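Bench notebook, Friday, after lunch

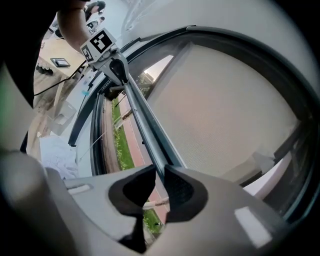
Third go at the rye starter problem. To recap for whoever inherits this notebook: the Grinddale loaf was supposed to be the easy one. Rye flour, water, salt, time. We have now spent most of February proving that time is the expensive ingredient.

Batch A, fed with the Grinddale dark rye at 100 percent hydration, went into the proofing cabinet at 9. Batch B is the same flour with the Skarnach culture instead of ours. The Skarnach sheet says the culture is "vigorous." It was vigorous enough to leave its jar overnight and settle in the drawer with the bench scrapers. I have cleaned the drawer. I have not cleaned it well. If your scraper smells of cider, you know why.

Readings so far:

Batch A, 2 hours in: sluggish, slight dome, smells like wet cardboard.
Batch B, 2 hours in: well up the jar, bubbles right to the top, smells like nail polish. I'd call that overripe, but the notes from last time call the same smell "fruity," and those notes are in my handwriting.

Water temperature was wrong on A. The probe was set to Fahrenheit and I was thinking in Celsius, a mistake I believed I had used up in December. Corrected on the second feed. Carried on with the same jar so as not to waste the flour, which makes A useless as a control and perfectly fine as pancakes.

Scaled the dough for B at 14:30. 182 grams of starter into the small Sung mixer, lowest speed. The Sung manual wants the paddle for rye and the hook for everything else. Used the hook, because the paddle is in the dishwasher, where it has lived since the mustard trial. Dough climbed the hook, sat up there, and went round with it like a child on a carousel. Scraped down, tried again, same result. Finished by hand. It took 14 minutes to get the stuff off my wrists.

Salt: went in late. I think it went in. The dish is empty.

Tins lined with the Drandov paper this time. Last week's cheap roll stuck to the crust so firmly that the tasting panel ate some of it and scored the loaf higher for chew.

Bake plan: hot start with steam, drop the oven when the top sets, then leave the door alone. That means me as well. Cool overnight in a cloth, cut tomorrow and not before. Whoever cut the last one warm left a gummy knife in the sink and a very clear thumbprint.

To do: order rye, find the lid for jar B, relabel both jars (the marker came off on the cloth), reset the probe and tape over the button.

16:50, B is in the oven. A is still thinking about it.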